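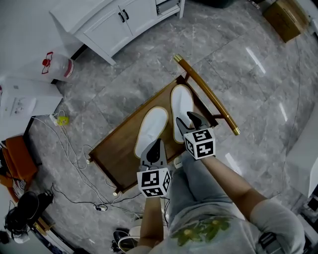
Home Task Demonstrators, Part Time (Grama project)

Posted 5/26/22

Dodberg is hiring part-time demonstrators for Grama, a project that gathers examples of everyday household tasks. The examples are used to train a learning system that will control robot arms. You do the tasks in your own home, with a pair of hand-held grippers in place of your bare hands. You do not need a background in robotics or programming.

What you will do

Each session is built around a task sheet. A typical sheet asks you to straighten a pair of slippers on a bench, fold a hand towel, put cups back on a shelf or close a drawer. You hold one gripper in each hand and repeat the task, changing the starting position every time. One repeat is called an episode. Most episodes are under a minute long.

We want ordinary homes with ordinary furniture in them. Please do not clear the room or buy anything for a session. We do ask that pets and other people stay out of the work area while you are recording, and that mail, ID cards and family photos are put away.

At the end of a session you upload the recordings, mark any episodes where you dropped an item or stopped early, and fill in a short log. Dropped items are fine. Mark them and go on to the next one. The log asks for the room, the task number and anything that went wrong with the equipment.

The Grama household set has 3,056 accepted episodes at present. The kitchen and laundry sheets are well covered. We are short on entryway and living room tasks, especially shoes, bags, cushions and anything done on low furniture, so new demonstrators will start with those.

Hours and pay

Sessions last 4 hours, including setup and breaks. You choose your own times, but you need to finish at least two sessions a week. Pay is $280 per week for two completed sessions, and $420 per week for three. Training is paid as a regular session. Pay does not depend on how many of your episodes are accepted, though we will call you if a large share are being turned down.

The work runs through the end of September. It may be extended for people who want to stay on.

What you need

You must be 18 or older and allowed to work in the country where you live.

You should be able to use both hands and hold a light tool in each for long stretches. Much of the work is done standing and leaning over low surfaces. If you have a shoulder, wrist or back problem, talk to us first and we can look at which task sheets would suit you.

You need a home internet connection that can handle large uploads overnight, a wall outlet near the work area, and floor space to move around a bench, chair or small table. Good lighting helps. Direct sun on a shiny floor or countertop can spoil a recording, so you may have to close the blinds for some sheets.

Keep the marker cubes on the grippers clean and uncovered. Long or loose sleeves tend to get in the way, and most people work in a T-shirt.

Equipment

We lend you everything, including the grippers, cables and a carrying case. It stays the property of Dodberg and is returned at the end of the contract. You are not charged for normal wear. Pickup and training take place at our Urnen office and take one afternoon.

Privacy

Recordings show the inside of your home and may show your hands, arms and clothing. They are stored on our own servers and used for training and testing the Grama system. You can ask us to delete any session within 30 days of uploading it, and you will still be paid for it. The full consent form is sent out before training so that you have time to read it.

How to apply

Send a short note to Jolanta Śliwiński, demonstrator coordinator, through the contact form on the Dodberg jobs page. Tell us which rooms you can use, what sort of flooring and furniture they have, and which days you are usually free. A resume is optional. Applicants who look like a fit will get a 20-minute video call, and we reply to everyone.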